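Notes from the Skatora open day, February 19, 2019

Got back from Prendska last night. The Skatora team opened their office to anyone on the beta list, and 10 of us turned up. Balakrishnan Sundaram ran the demo on build 129, which isn't out to testers yet.

The big change is the file manager. It has tabs now, and search starts as you type. The old sidebar is still there but you have to switch it on in Settings. Copying a folder of around 3000 photos went through without freezing the window – my copy at home still hangs on that.

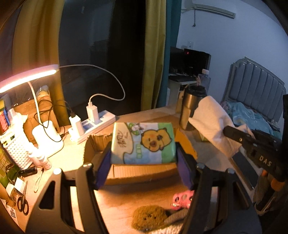
After the demo we could try the build ourselves on the test laptops. Dark mode works in most places, but the print dialog is still bright white. I also couldn't get the second monitor to keep its wallpaper after sleep. Rukhsana Siddiqui wrote both down and said the monitor bug is known.

I asked about the mail app. It's being rewritten and won't be in the next release. Notes sync is planned for April, only for people with an account.

They wouldn't hand out the build on a stick, so no download link, sorry. Mudassar Rind took screenshots of the new Settings pages and will put them in the forum thread once he has resized them.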